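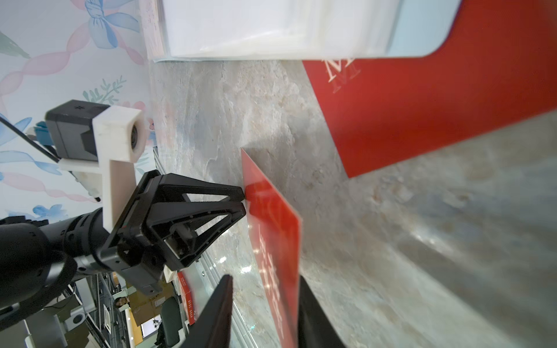 Red card on the marbled tabletop.

I keep all my gift vouchers and loyalty cards in one ring binder, and it takes me 20 minutes to set up. First, tip out every drawer and purse you own (mine had a Zutis voucher from two coats ago!). Bin the expired ones, then write each end date on a sticky note – big and clear.

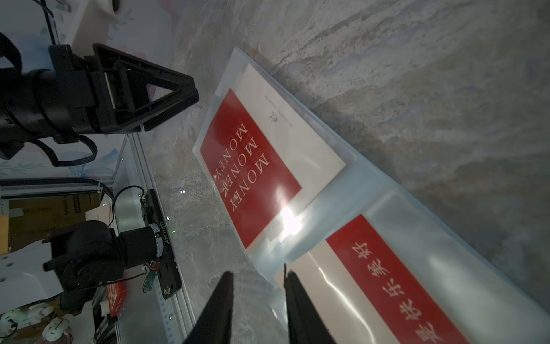
Next, sort by date, soonest at the front. I put 2 to a pocket, back to back, so both show when I turn the page. Anything running out before May gets a paper clip on top. My friend Sanne sorts hers by shop, and that works too if you've only got 12 or so. Pop the binder by the front door and you're done.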